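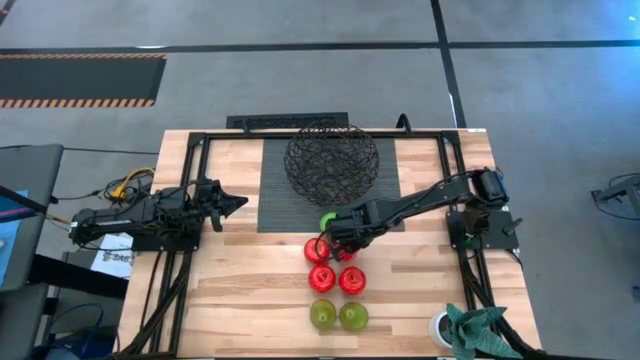 Lorkcombe School Reviews

This folder contains the public records of charter renewal reviews in the Lorkcombe district, prepared as tables. It was made for parents, local reporters and students of education policy who want to compare what a school promised in its charter with what the reviewers wrote later.

Contents

reviews.csv – one row for each review, 284 rows in total
goals.csv – the performance goals copied from each charter
decisions.csv – the final decision and its length in years
notes.txt – corrections and open problems

The three tables are joined by the column school_id. Please do not join them by school name. Several schools changed their name after a renewal, and Millet Academy appears under two spellings in the original papers.

Where the records come from

The reviews were published by the district as scanned letters. We converted them to text with Cundex, and then every row was read by a person against the scan. Letters that could not be read were left out and are listed in notes.txt. The goals were typed by hand, as the charters use very different layouts.

Main columns in reviews.csv

school_id: short code, stable between versions
review_year: the school year in which the review ended
goals_met, goals_total: whole numbers, as stated by the reviewer
enrollment: number of students at the fall count
decision: renewed, renewed_short, not_renewed or withdrawn
summary: text of the letter, cut at 4000 characters

An empty cell means that the letter did not give the value. It does not mean zero. In the first version these two cases were mixed, so please download the files again if your copy has no notes.txt.

Limits

Schools with fewer than 30 tested students often have no score, and the reviewers treated them in different ways. The rules for renewal also changed during the period, so a "not_renewed" from the early years is difficult to compare with a later one. Appeals are not included. For 15 schools the decision was changed after an appeal – these have the value 1 in the column appeal_changed, but the decision column still shows the first result.

We do not recommend using this data to rank schools.

License and corrections

The tables may be used and shared freely if Prinov is named as the source. The letters themselves are public documents. If you find a mistake, open an issue with the school_id and the page of the scan. Corrections are added every July.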